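Drestent Shared Offices – Kitchen and Common Room Meeting
Minutes of the meeting held on November 21, 2023

Present: Margareta Hodoroagă (chair), Iulian Bratu, Darius Căpraru, Kobe Verstraete (minutes)
Apologies: Iulian Ardeleanu

1. Minutes of the previous meeting
Approved with one correction. The cost of the replacement kettle was 32 euros and not 38 as recorded.

2. Condition of the snack table
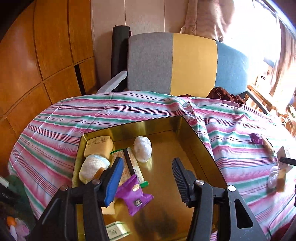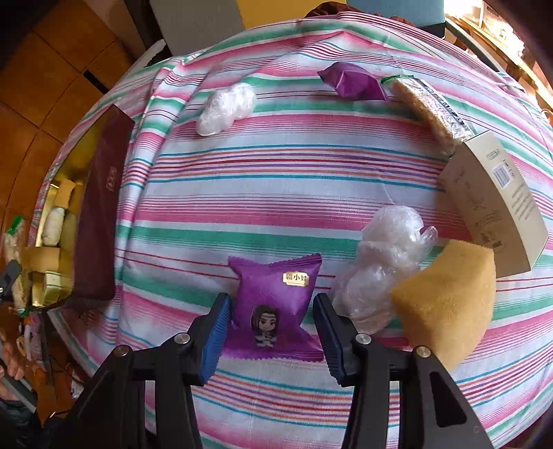

Snack table, striped cloth in use

Mr. Bratu reported that the table is being used for food, wrappers and personal items together. He noted cake set down without a plate, crumpled plastic left beside unopened-looking snacks, and a sock in the metal tray. Members agreed that the tray is to hold packaged food only.

Ms. Hodoroagă asked that cake be kept in a closed container and labeled with the date it was brought in. Mr. Verstraete asked whether this would apply to birthday cakes. It was agreed that birthday cakes may stay out until the end of the working day and must then be covered or taken home.

The tray is to be emptied and washed before the next delivery. Mr. Căpraru asked that a mild detergent be used, as the scouring powder under the sink scratches metal.
Action: Mr. Bratu

3. Tablecloth
Mr. Căpraru proposed that the striped cloth be laundered every two weeks and laid flat again afterward. Mr. Verstraete preferred a wipeable cover. After discussion the cloth was retained, two in favor and one against, with the chair not voting. The question may be raised again in May.

4. Lost property
Clothing found in the common room will be placed on the shelf by the coat rack. Items not claimed within a month will be given away. Mr. Verstraete will send a notice to all tenants, including the Grelesero staff on the upper floor.
Action: Mr. Verstraete

5. Snack budget
Spending to date stands at 212 euros out of the 500 approved for the year. Mr. Bratu expects a further order before the holidays. A request from the Bridex office for more savory items was noted, and Mr. Ardeleanu will be asked to obtain a price list.
Action: Mr. Ardeleanu

6. Other business
The lid of the paper recycling bin does not close. Mr. Căpraru will look at the hinge – if it cannot be repaired, a new bin will be ordered.

The next meeting will be called by the chair.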